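Folding dark cloths on a small table

Clear the table first and wipe it down. Dark cotton picks up every crumb and bit of lint, and it shows. A pale top helps, as you can see the edges of the cloth against it.

Pick the cloth up by one edge and let it hang for a moment before you lay it down. Most of the bunching drops out by itself.

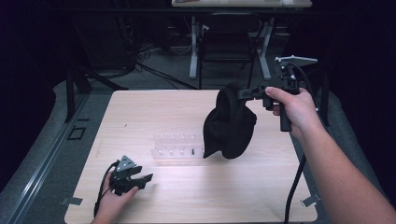 Baldur Bundgaard
Household editor, Kunavberg
2018-07-12

Lay the cloth flat and smooth it from the middle outwards. Bring the 2 short sides together, press along the crease with your palm, then fold again the other way. Turn under any corner that sticks out.

Keep folded cloths on edge in a rack if you have one. You can then pull one out without disturbing the rest. Wash new black cloths separately the first time, and don't use softener on them.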